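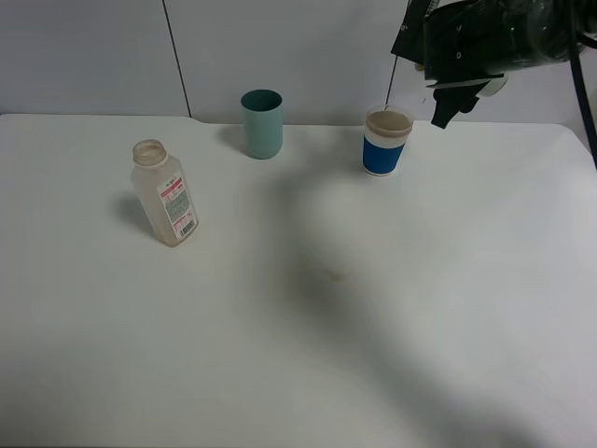
The meeting of the Starano football club opened with the cup exit, which was first on the agenda only because the secretary types it in that order. Drinks for matchdays came up sooner than planned. Zakura had offered to supply the players' water this season, and one member asked whether it would come in a labelled translucent bottle with no cap, of the kind seen standing upright on a white table, or in something a substitute could kick over without flooding the dugout. The chair ruled that caps were a matter for the kit budget. The kit budget was not on the agenda.

Minutes of the last meeting
Approved, with one correction. The home draw in April was recorded as "spirited." The member who asked for the word to be removed had been at the match. The word was removed.

The cup exit
Ambros Tanner gave the coach's report on the loss to Nikolaidis. He said the team had the better of the first 20 minutes and that the plan had then met the other team. Two goals came from corners. The near post was unguarded for both, and he had spoken to the near post's usual occupant, who believed he was marking the far one.

A member asked why the left back was taken off. The coach said he was limping. The member said he had always run like that. The coach undertook to look at it again.

Discussion of the referee was limited to 5 minutes by the chair and ran to 15. The secretary was asked not to minute it and has done her best.

League fixtures
The away match at Pliltero has been moved to the evening of 13 September 2023 at their request. Their floodlights have been repaired, or at any rate they have been told so. The bus leaves an hour earlier than usual. Players who miss it may make their own way and their own explanations.

Agreed: the club will ask the league to stop scheduling our two longest trips back to back. We asked last year too. The same letter will be used, with the date changed.

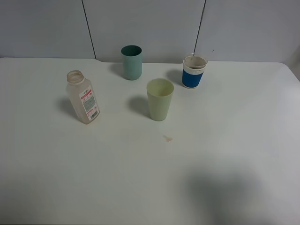
Squad and registration
There are 6 players still without signed forms, one of whom scored in the last friendly and is now very fond of saying so. Forms must be in before the Pliltero match. A motion to let the goalkeeper take penalties was defeated after a reminder of what happened the last time, and how long the run back was.

Training moves to the lower field until the drainage on the main one is seen to. The lower field slopes. The coach described this as useful for fitness, and the forwards asked which way they would be attacking.

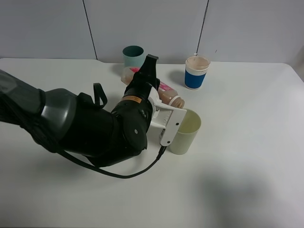 Robotic arm reaching toward the cups and bottle on the table.

Any other business
A request for new corner flags was approved. Two of the present ones are broom handles, and the school would like them back.

The raffle was not discussed. Several members thanked the chair for this.

The next meeting will be held after the Pliltero match, and the coach has asked to go last on the agenda whatever the result.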